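How to clean and look after a veneered table

A veneered table has a thin layer of real wood glued over a cheaper core. It looks like solid wood and for daily use you can treat it much the same way, with one important difference: there is very little wood to spare. You can't sand out a deep mark, and water that gets under an edge will lift it. Most of the care is therefore in keeping it clean and catching spills early.

I have a pale table in the kitchen and a darker desk upstairs, and the method below is what I use on both. The weekly clean takes five minutes. The deeper clean I do a few times a year, usually once in December before people come to stay.

What you need

Two soft cotton cloths, one for washing and one for drying. Old T-shirts are fine if you cut off the seams and any printed parts.
A bowl of lukewarm water.
Washing-up liquid, the plain sort.
A soft brush or a dry paintbrush for the edges.
White spirit, only if there is old polish to take off.
A small tin of clear paste wax, if your table has a waxed finish.

Leave out anything with bleach or ammonia, cream cleaners, and the green side of a washing-up sponge. The scouring side will dull a lacquered top in a few strokes and you will see the patch every time the sun is on it.

Find out what finish you have

Most modern veneered tables are lacquered. Put a drop of water somewhere out of the way, such as the underside of an overhang, and leave it for 12 minutes. On a lacquered top the drop will still be sitting there and will wipe off cleanly. If the wood has gone darker underneath, the finish is oil or wax, or it has worn through. Let it dry completely before you do anything else.

My kitchen table came second-hand from a shop in Tavwood with no paperwork, so I had to do this test myself. It was lacquer. If yours is oiled, follow the weekly clean but skip the section on wax.

The weekly clean

Clear the table completely. Moving things from one end to the other as you go is slower, and grit gets dragged under them.

Brush or dust the surface first. Crumbs and sugar will scratch if you rub them about with a wet cloth. Run the brush along the edges too, and along the join if the table has a leaf.

Put a few drops of washing-up liquid in the bowl of water. Dip the cloth, then wring it out as hard as you can. It should feel damp and leave no drips when you hold it up.

Wipe with the grain, from one end to the other, in long overlapping strokes. On a veneered top the grain can curve or run at a slant to the table edge, so look at the wood and follow that. Rinse the cloth at the end of each pass if the water is turning grey.

Go over it again with clean water and the same well-wrung cloth. Soap left behind dries to a film that shows up as smears.

Dry it straight away with the second cloth. Pay attention to the edges and corners, where the veneer is most likely to lift.

Checking your work

Crouch down so that your eyes are nearly level with the top and look across it towards a window or a lamp. Smears, sticky rings and missed patches show up in the reflection and are almost invisible from above. Pale wood is the worst for this, as the glare can hide the grain and the dirt together from one side and show everything from the other. Walk round and look from at least two directions.

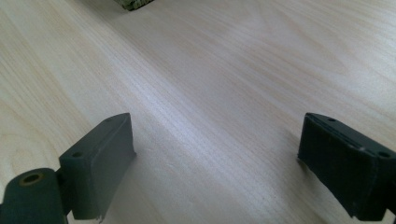 If you find a sticky patch, lay the damp cloth over it for a minute and then wipe. Don't scrape it with a knife or a fingernail. Candle wax is the exception: let it go hard, then lift it with the edge of an old plastic card held almost flat.

White rings from hot mugs are moisture caught in the finish. Many of them fade without help, so leave a new one for 48 hours before trying anything. If it is still there, rub it lightly with a little paste wax on a soft cloth, always along the grain, and buff it off. Black marks mean water has reached the wood itself, and those are a job for a restorer.

The deeper clean

Over the months spray polish builds up into a cloudy layer that soap won't shift. Put a little white spirit on a cloth, test it underneath the table, and if the finish is unharmed work across the top a section at a time. Open the windows. Afterwards lay the cloth flat outside to dry before it goes in the bin.

Wait until the table has no smell left, then do the ordinary weekly clean. On a waxed table, put on a very thin coat of wax, leave it for as long as the tin says and buff it. A lacquered one needs nothing more – wax on top of lacquer mostly collects dust.

Putting things back

Give the surface half an hour before you put anything on it. Check the bottoms of vases and bowls for grit, and stick felt pads under anything rough. Plants need a saucer with a cork mat under the saucer. I also shift the fruit bowl to a new spot every Friday so the wood changes colour evenly. Pale veneer yellows in daylight, and a bowl left in one place all summer will leave a lighter circle behind.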